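제4장 손으로 잡고 가르치는 그리퍼: 작업 셀의 설치와 관리

이 장에서 다루는 내용
4.1 책상 하나로 시작하는 셀
4.2 케이블과 손목
4.3 작업 전 점검
4.4 죠 패드의 마모와 교체
4.5 기록지 쓰는 법

들어가며

앞의 세 장을 성실하게 따라온 독자라면 이제 슬슬 손이 근질근질할 때가 되었을 것입니다. 좌표계도 배웠고, 힘과 마찰도 배웠고, 제3장 끝에서는 꽤 골치 아픈 보정 계산까지 해 보았으니까요. 이번 장에서는 계산기를 잠시 옆으로 밀어 두고 실제 장비 앞에 앉아 보려고 합니다. 앉는다는 말은 비유로 한 것이 아니어서, 이 장에 나오는 셀은 정말로 의자에 앉아서 쓰고, 의자에 앉아서 고칩니다.

우리가 살펴볼 장비는 스키노… 아니, 현장 사람들이 부르는 이름 그대로 적자면 '스코본(Skovon) 셀'입니다. 사람이 양손에 그리퍼를 하나씩 쥐고 물건을 집고, 들고, 옮기면 그 움직임이 기록되고, 나중에 그 기록이 로봇 팔을 가르치는 재료가 됩니다. 로봇 팔이 없는 로봇 셀이라니 이상하게 들릴 수도 있겠습니다만, 저는 정비를 처음 배우는 분들께 늘 이런 장비부터 권해 왔습니다. 그리퍼가 미끄러질 때의 느낌이 손바닥으로 바로 전해지기 때문입니다. 패드가 닳았는지, 힌지가 뻑뻑한지, 케이블이 어디서 당기는지를 몸으로 먼저 알고 나면 나중에 관절 여섯 개짜리 팔을 맡게 되어도 훨씬 덜 당황하게 됩니다.

이 장의 내용은 대부분 안델(Andel) 실습장에서 셀을 꾸리고 돌보던 시절의 공책에서 나왔습니다. 공책이라고 해 봐야 커피 자국이 절반이고 나머지 절반은 제가 알아보지 못하는 제 글씨입니다만, 거기 적힌 실수들만큼은 교과서에 옮길 가치가 있다고 생각합니다.

4.1 책상 하나로 시작하는 셀

셀이라고 하면 흔히 안전 펜스와 경광등을 먼저 떠올리지만, 수동 그리퍼 셀에서 제일 중요한 것은 책상입니다. 책상이 흔들리면 모든 것이 흔들립니다. 그러니 장비 상자를 열기 전에 책상부터 붙잡고 네 귀퉁이를 차례로 눌러 보십시오. 카펫 바닥에서는 다리가 조금씩 파묻히면서 첫날에는 멀쩡하던 책상이 일주일 뒤에 기울어 있는 일도 있습니다. 수평계는 설치하는 날 한 번 쓰고 서랍에 넣어 두는 물건이 아니라는 점을 꼭 기억해 주세요.

책상 위에 매트를 깔 때에는 가장자리가 들뜨지 않게 해야 합니다. 납작한 접시처럼 얇은 물건을 집을 때는 죠 끝이 거의 바닥에 닿을 만큼 내려가는데, 매트 모서리가 말려 있으면 어김없이 거기에 걸립니다. 무늬가 있는 매트를 쓰는 경우에는 방향도 기록해 두는 것이 좋습니다. 같은 매트를 돌려 깔아 놓고는 어제와 오늘의 기록이 왜 다른지 한나절을 고민한 적이 있는데, 그때를 생각하면 지금도 얼굴이 조금 뜨겁습니다.

바닥에는 자리 번호를 붙입니다. 테이프로 큼직하게 붙이면 됩니다. 셀이 하나뿐이라면 번호가 무슨 소용이냐고 물으실 텐데, 셀은 이상하게도 늘어납니다. 안델에서는 결국 14번 자리까지 생겼고, 번호가 없던 초창기의 정비 기록은 어느 책상의 이야기인지 끝내 알 수 없게 되었습니다. 스탠드를 세우는 자리에도 노랑과 검정 줄무늬 패드처럼 눈에 잘 띄는 표시를 해 두면 지나가던 발에 차이는 일이 줄어듭니다.

4.2 케이블과 손목

이제 이 장에서 제가 가장 하고 싶었던 이야기를 할 차례입니다. 바로 케이블입니다. 스코본 셀에서 접수되는 고장 신고를 들여다보면 모터도 센서도 아닌 케이블 문제가 참 많습니다. 손에 쥐는 그리퍼는 사람의 손목과 함께 하루 종일 돌고 꺾이고 비틀립니다. 케이블은 그 움직임을 고스란히 따라가야 하고요.

원칙은 단순합니다. 케이블은 그리퍼에서 나와 손목 옆을 지나 아래로 느슨하게 내려가야 합니다. 고리가 너무 작으면 손목을 돌릴 때 커넥터가 당겨지고, 너무 크면 책상 모서리나 물건에 걸립니다. 적당한 크기를 찾는 방법은 직접 움직여 보는 것뿐입니다. 그리퍼를 쥐고 팔꿈치를 몸에 붙인 채 손바닥을 위로, 다시 아래로 천천히 돌려 보십시오. 양쪽 끝에서 커넥터에 아무런 힘이 느껴지지 않으면 됩니다. 왼손과 오른손을 따로 확인하는 것도 잊지 마시고요.

그리퍼 위에 달린 금속 브래킷도 같은 자리에서 살핍니다. 브래킷은 본체보다 위로 솟아 있어서 책상에 내려놓을 때 부딪히기 쉽고, 한번 각도가 틀어지면 눈으로는 알아채기 어렵습니다. 나사를 조일 때는 한쪽을 끝까지 조이지 말고 번갈아 가며 조금씩 조여야 판이 비뚤어지지 않습니다.

양손을 함께 쓰는 점검에는 둥근 접시가 제격입니다. 두 그리퍼로 접시 하나를 맞잡아 들어 올리고, 살짝 기울여 보고, 다시 내려놓습니다. 한쪽 죠의 힘이 약하면 접시가 그쪽으로 돌아가고, 케이블이 당기면 기울이는 도중에 손이 멈칫합니다. 표면이 매끄러운 접시일수록 패드의 상태가 정직하게 드러납니다.

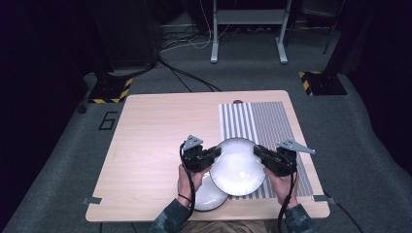

헤릿 마스(Gerrit Maes)는 이 점검에서 접시를 높이 들 필요가 전혀 없다고, 책상에서 손가락 두 마디만 떠도 알아야 할 것은 다 알 수 있으며 오히려 높이 들수록 사람이 무의식중에 손목으로 균형을 잡아 버려서 약한 쪽 그리퍼가 숨는다고 거듭 말하곤 했습니다. 저는 처음에 그 말을 흘려들었다가 한참 뒤에야 고개를 끄덕였습니다. 사람의 손은 생각보다 영리해서 장비의 결함을 말없이 메워 줍니다. 그러니 점검할 때만큼은 조금 서툴게, 조금 뻣뻣하게 움직여 보시기 바랍니다.

4.3 작업 전 점검

매번 작업을 시작하기 전에 다음 순서로 확인합니다. 익숙해지면 얼마 걸리지 않습니다.

1. 책상 모서리의 클립을 손가락으로 밀어 본다. 움직이면 다시 끼운다.
2. 그리퍼를 손에 쥐기 전에 죠 사이에 이물질이 없는지 본다.
3. 빈 죠를 여덟 번 여닫는다. 걸리는 느낌이 있으면 어느 위치인지 적는다.
4. 케이블을 커넥터 쪽에서부터 손끝으로 훑어 내려간다. 눌린 곳이나 단단해진 곳이 있으면 그날은 쓰지 않는다.
5. 브래킷 나사의 표시선이 본체의 선과 맞는지 본다.
6. 접시 점검을 한다. 왼손 쪽으로 한 번, 오른손 쪽으로 한 번 기울인다.
7. 바닥을 지나는 케이블이 의자 바퀴 길목에 있지 않은지 살핀다.

세 번째 항목을 건너뛰는 분들이 꽤 많습니다. 물건도 없는데 여닫아서 뭘 알겠느냐는 것이지요. 그런데 힌지의 걸림은 물건을 쥐고 있을 때보다 비어 있을 때 훨씬 또렷하게 느껴집니다. 커피 한 잔 식힐 시간이면 충분하니 부디 귀찮아하지 마시기를 바랍니다.

4.4 죠 패드의 마모와 교체

패드는 소모품입니다. 닳는 것이 당연하고, 갈아 주는 것도 당연합니다. 문제는 언제 갈아야 하는가입니다. 실습장에서는 개폐 2,282회를 기록한 패드 한 쌍을 떼어 새 패드와 나란히 놓고 본 적이 있습니다. 눈으로 보기에는 별 차이가 없었는데, 접시를 쥐여 보니 오래된 쪽은 슬금슬금 미끄러졌습니다. 패드를 눈으로만 판단하지 말라는 말은 그날 이후로 제 입버릇이 되었습니다.

교체 순서는 이렇습니다. 먼저 전원을 끄고 케이블을 분리합니다. 죠를 반쯤 연 상태에서 패드의 끝을 들어 올려 천천히 벗겨 냅니다. 남은 접착제는 마른 천으로 밀어내고, 그래도 남으면 알코올을 천에 묻혀 닦습니다. 죠에 알코올을 직접 붓지는 마십시오. 액이 힌지로 흘러 들어가 윤활유를 씻어 냅니다. 표면이 완전히 마른 다음 스티닉스(Stinix) 패드를 안쪽 모서리부터 맞춰 붙이고, 엄지로 50초 동안 눌러 줍니다. 좀 길다 싶겠지만 속으로 세어 보면 금방입니다.

좌우 패드는 반드시 함께 교체합니다. 한쪽만 새것이면 물건이 늘 새 패드 쪽에 붙어 있으려고 해서, 놓는 순간의 위치가 조금씩 어긋납니다. 아깝다는 생각이 들면 떼어 낸 쪽은 연습용 그리퍼에 붙여 쓰면 됩니다.

4.5 기록지 쓰는 법

정비 기록은 미래의 누군가에게 쓰는 편지라고 생각하면 조금 즐거워집니다. 그 누군가는 대개 석 달 뒤의 자기 자신이고요. 기록지에는 자리 번호, 그리퍼의 좌우 구분, 증상, 조치, 그리고 조치한 뒤의 접시 점검 결과를 적습니다. '이상 없음'이라고만 적힌 줄은 나중에 읽으면 아무것도 알려 주지 않습니다. 루엘 메이어르(Roel Meijer)가 남긴 2020년 11월 25일 자 기록을 그대로 옮겨 봅니다.

자리 6. 왼손 그리퍼. 오른쪽으로 기울일 때 접시가 돌아감. 패드 정상. 브래킷 나사 한 개 풀림, 번갈아 조임. 재점검 시 돌아가지 않음. 케이블 고리가 작아 보여 조금 늘려 둠. 다음 사람이 손목 느낌을 적어 주면 좋겠음.

짧지만 무엇을 보았고, 무엇을 의심했고, 무엇을 바꾸었는지가 다 들어 있습니다. 마지막 문장의 부탁도 참 좋습니다. 그다음 줄에는 다른 필체로 '편함'이라고 적혀 있습니다.

준비 과제

다음 절로 넘어가기 전에 사용 중인 셀의 책상 수평을 재고, 양손 케이블의 고리 크기를 조정한 뒤 그 결과를 기록지에 적어 오십시오. 프사라스(Psarras) 컨트롤러를 쓰는 실습장에서는 케이블을 분리하기 전에 부록의 종료 절차를 먼저 읽어야 합니다. 4.6절에서는 이 기록지를 가지고 좌우 그리퍼의 파지력을 비교하는 방법을 배웁니다.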